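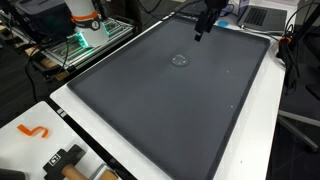

Leif Bjarnason

Okay, thread for the Orkska season two teaser, because the general TV thread is moving too fast and I keep losing people's replies. It went up this morning, January 2, 2019, and I've watched it way more than a grown man should. Brendora is clearly alive (or somebody with her coat is!), the lighthouse is back, and the music is the same four-note thing from the pilot. Still no word on a premiere beyond "June." Thoughts?

saltmarsh_jen
I screamed at the coat. My roommate came in to check on me. But I'm not sold on it being Brendora. We never see the face, and Wouters had that coat over his arm in the finale when he got on the ferry. My money's on him giving it to the daughter.

pete266
It's her. They wouldn't bill her second in the cast list just to put a kid in her coat.

saltmarsh_jen
Cast lists lie, pete. Remember when they billed the harbor master all season and he was dead by episode 2?
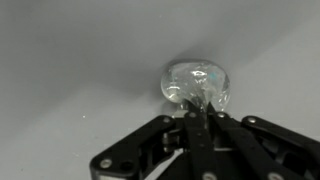 Leif Bjarnason
Can we talk about the thing in the cave, though? Everybody online is calling it an egg and I don't get that at all. Eggs are smooth. What I saw for that half second was clear and lumpy, all folds and creases inside, with one bright shine across the top and a tiny pale blue spot next to it, like a wad of plastic wrap or some thick gel. If that's an egg, I'd hate to meet the bird. I think it's the same stuff the divers were scraping off the hull back in season one, only now there's a whole lump of it, and the show has been telling us since the pilot that the sea up there is "thickening." Go back and listen to the radio in the kitchen, it's right there.

dmitri_on_the_couch
Or it's a cheap prop. I love this show, but let's not pretend they have money. Season one had a storm that was obviously a guy with a hose.

pete266
The hose storm is great and I won't hear a word against it.

hollowgram
Coming at this from the other side, I kind of hope the cave stuff gets dropped. What hooked me was the family falling apart over the boat. Every time it goes full sci-fi I check my phone. The radio line could just mean ice.

Leif Bjarnason
Ice is in the dialogue ten other times and they always call it ice!! But I get you on the boat stuff. The dinner scene where Wouters reads out the debt, 1,930 crowns, and they all just keep passing the potatoes, I've shown that to people who hate science fiction and they loved it. 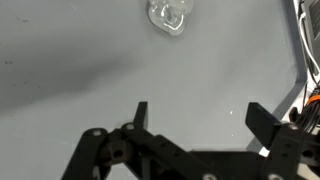 I'd just be sad if they split it into two shows, one for you and one for me. The best episodes did both at once. The one with the flooded church had the big fight and the weird water in the same room, and I couldn't tell you which half scared me more.

hollowgram
Fair, the church one is my favorite too. I take back maybe a third of what I said.

dmitri_on_the_couch
Does anyone know if Level is carrying it again? They had it last time, but I can't find it on their coming soon page.

saltmarsh_jen
Level had the teaser on their own channel an hour before anybody else, so I'd guess yes. They're terrible about updating that page.

dmitri_on_the_couch
Cool, then I'm not canceling yet. Also, jen, I paused at 23 seconds and the hand coming out of the coat sleeve has a ring on it. The daughter doesn't wear one.

saltmarsh_jen
Wouters does.

pete266
Oh no.

Leif Bjarnason
Okay, going back to second 23, give me a minute.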